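# 4. House Rules: What a Home Robot Is Allowed to Do

When I started writing rules for home robots, I thought the hard part would be the robots. I'd come from Pleka, where we built warehouse carts, and a warehouse is a lovely place to write rules for (painted lanes, flat concrete, everyone in the same boots). Then I moved to the Fumholm project and had to write the same sort of thing for bedrooms. My first draft ran to 63 rules. Most of them were useless!

The trouble was that I'd written them for a floor plan. "Keep clear of furniture" sounds fine until you try to test it. How clear? Clear of the legs, or of the top, which may stick out further or less far than the base? And does a lampshade count as furniture? We argued about that one for most of June, and I still think the answer we settled on is a bit daft - you'll meet it in section 4.3.

So this chapter begins in simulation, with rooms that have very little in them. Get a rule working beside one nightstand before you let it loose on a whole flat.
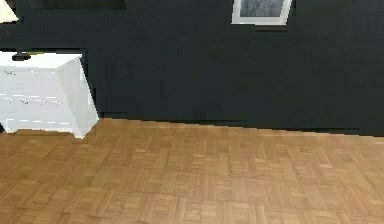

My own habit is to write each rule as a sentence somebody could fail. "The robot shall be careful near lamps" can't be failed, so it can't be tested either. "The robot shall stop at least 400 mm from any table lamp unless told to touch it" can be, and the first time we ran it at Fumholm it failed over and over. I was delighted. A failing rule tells you where to look, and ours sent us straight to the way we were measuring distance (from the robot's middle, if you can believe it, when we should have used its outermost point).

You'll also need to say what you tested in. Skenum, the simulator used throughout this book, lets you save a room along with its lighting and its floor, and I'd ask you to save all of it every time. I once ran 949 trials in a room I'd forgotten to name, and I had to throw the whole lot away. Write down the room, the rule and the version of each before you press go.

One warning before we get to the first exercise. Passing in a simulated room means the rule has passed in that room, and that's all you may put in your report. The Yimer checklist, which we'll work through in section 4.2, has a separate column for real rooms, and you leave it blank until you've been in one. I've seen people fill it in early - usually late in the afternoon, with a deadline coming - and I've done it myself.

## 4.1 Writing a rule you can fail

Take the vaguest instruction you can think of for a robot in a bedroom and write it at the top of a page.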